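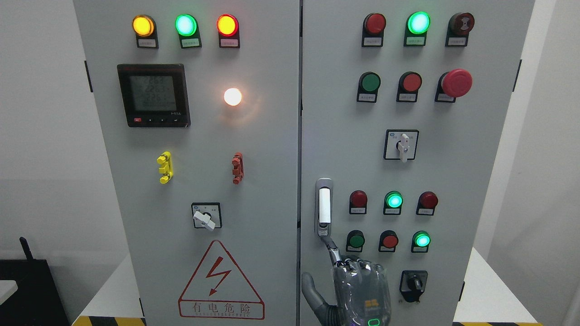
Community > Robotics Clubs and Classes > Hands and Grippers

Last updated: 17 November 2021

Robot hand keeps missing the cabinet door handle, any tips for a student team?

Anjani Santoso

Hi everyone! I help out with a student team (we call our project Sutanto, long story) and this term the task is opening an electrical cabinet with a robot hand on an arm. The handle is the recessed kind, chrome around the outside with a white piece set into it, right next to the seam between the two doors. The students have the approach worked out pretty well, and the hand gets to the neighborhood of the handle nearly every time. What happens after that is the trouble. Out of 43 tries last week they got the finger under the lever on 22, and the rest of the time it either stopped short or slid off to the side. We have a sleeve over the hand that we'd rather keep on. Is this a vision problem, a finger problem, or are we just being impatient? We have our class demo in March and I'd love for them to go in feeling good about it.

Domenica Marti

What a fun project, and please tell your students that 22 is nothing to be ashamed of! My club did a door task two years ago and we spent most of the fall where you are now.

I'd look at the position of the whole hand before you touch the finger code. Our group kept adjusting one fingertip when the wrist was coming in a little too far over, and once we fixed the wrist, half the finger trouble went away by itself. Have them save the arm position every time it works and every time it doesn't, and put the two lists next to each other.

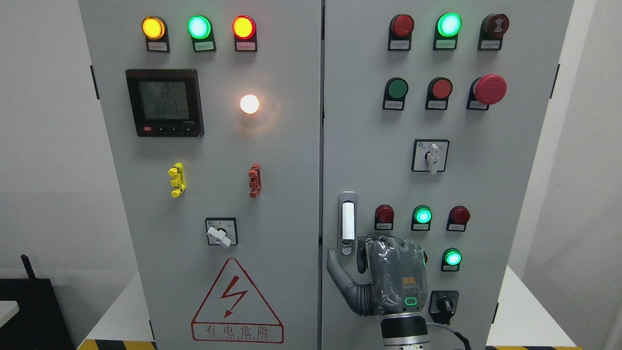 Curling the fingers too early was our other big headache, and it took us ages to spot. We had the hand close up on the way in, to be safe, and then there was no finger left sticking out to do the job. When the hand ends up like it is here, fingers curled near the edge of the handle and the hand resting on the door, I'd back it straight off, open the pointing finger, and come in again from a bit lower. Don't try to wiggle it into place from there (we did, for weeks!). We also put in a rule that after 3 misses the arm goes all the way home and starts over, and the kids complained about how slow it was, but our numbers got a lot better.

About the sleeve, keep it if you need it, but do all your practice with it on. Ours changed how far the fingers would bend, and we had tuned everything bare-handed.

Herman Teoh

Bad calibration. Redo it.

Afiq Halim

Herman may well be right, but I'd check the lighting too. Chrome gave our camera fits, and so did any lit lamp near what we were looking for. We ended up finding the door seam first, which is a nice long dark line, and measuring over to the handle from there. Took our team 24 days to get around to trying it and one afternoon to get it running.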